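Workplace Setup, unit 2: desks, legs, floors
Notes from lecture, Makis Stamatopoulos. Cleaned up a bit, not much. Bring to Trelthorpe session in September.

Recap from last time: start with the floor, then the desk, then the chair. Small stuff last. People do it backwards and end up shopping for a lamp before they know where the desk goes.

Floor
Wood and wood-look planks: hard, noisy, shows every drag mark. Lift, don't push. Two people for anything with a fixed top. Felt under flat feet, rubber under round ones (check it doesn't stain, some rubber does, esp. on pale finishes). Run the desk parallel to the planks or square across them. A desk at a slight angle to plank lines looks like a mistake even when it's on purpose.
Mixed tones (browns, grays, beige in the same floor) are forgiving. Dust hides, so do small scratches. Downside: dropped screws vanish. Tray on the floor when assembling!!

Desk shape
Straight front edge = easy to line up with others, easy to measure.
Bowed front edge = extra depth in the middle, less at the ends. Measure depth in THREE spots and write all three on the sheet. Last year's Kolidlow plan used only the middle figure and the whole back row came out wrong.
Curved inward (cutout) = you sit into it. Fixes where the chair goes. Don't put one where people swap seats.

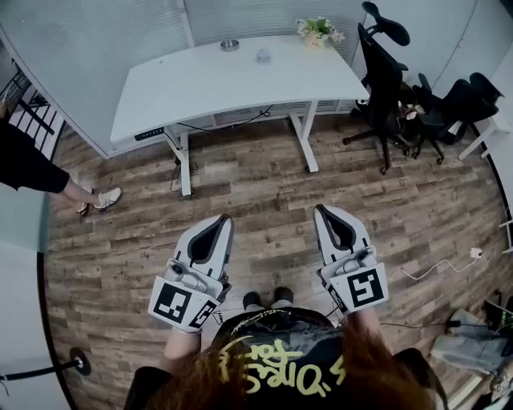
Legs. Two-leg frames with flat feet leave the middle open, good for knees, good for the vacuum. But look at where the feet end up relative to the aisle. Feet that stick out past the top = tripping. Feet that stop short of the front edge = better for walking, slightly worse if somebody leans hard on the front. Minimum clear width between legs for this course: 700 mm. That's our number for the exercise, check your own local rules for real jobs.
Four-leg: steadier, more corners to bang into. Chair arms hit the front legs. Always.

What sits on top
Rule from Makis: one small thing is fine, two is fine, after that it needs a tray or a drawer. A bowl is a perfectly good tray. Keys, clips, whatever. Metal ones rattle on a hard top so put a bit of felt under. Keep items to the back third, out of forearm territory. White desktops show rings, so coaster.

Clear space in front
Stand at the desk before you sit at it. Look down. Is there room to step back without turning? Room for the chair to roll out all the way? Mark it with tape, walk it in the shoes you acutally wear to work.

Exercise (pairs, hand in on paper)
Use the Economou floor plan. Room length is 1,946 mm wall to door frame on the short side, desk is 1,143 mm wide. Work out what's left over for the walkway if the desk is centered, then if it's pushed to one wall. Which would you pick and why, two sentences max. Sketch leg positions, both feet, to scale.
Then redo it with a bowed front. Does anything change? (Think about the door.)

Reading: Mondale handout, section on tables and small rooms. Skip the part on finishes, we do that seperately.

Next time: chairs, casters, mats. Bring a tape measure, the metal kind.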